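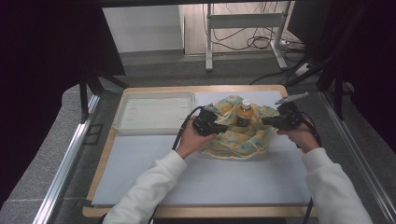
Recording demos with the two hand-held grippers, short version for the Cundside bench. Goal is 156 good takes per task before anything goes to training. The task on the bench now is bottle and cloth - the bottle starts upright on the patterned cloth, tray stays over on the left, and you come in with one gripper on each side. Keep the cloth bunched up, dont smooth it out between takes. The policy needs to see messy folds.

Home | Guides | Recording | Bench setup | Contact

Before you start

Check both cables. Slack enough to reach the tray, not so much that they drag over the sheet. Start the Trodley logger, wait for 2 green channels. One green = stop, replug, restart the logger.

Doing a take

Hands low, out to the sides. Hold still 2 seconds. Then move in, slow, both sides together. Jaws open untill you are right next to the bottle. Close, lift, place in tray, back off. Hold still again, end the take.

Fumbled it but recovered? Keep it. Dropped it or knocked it over - mark as fail, dont delete. We use the fails for the Shirazi checks.

Between takes

Move the bottle a bit. Re-bunch the cloth. Turn the bottle so the label faces somewhere else. After every 9 takes swap who is holding the grippers, otherwise the whole set ends up with one persons habits in it.

Uploading

Folder name is task, bench, operator initials. Push to Bunda before 5 pm or it misses the nightly sync. Bad timestamps get rejected whole, so look at the first take before you send teh rest.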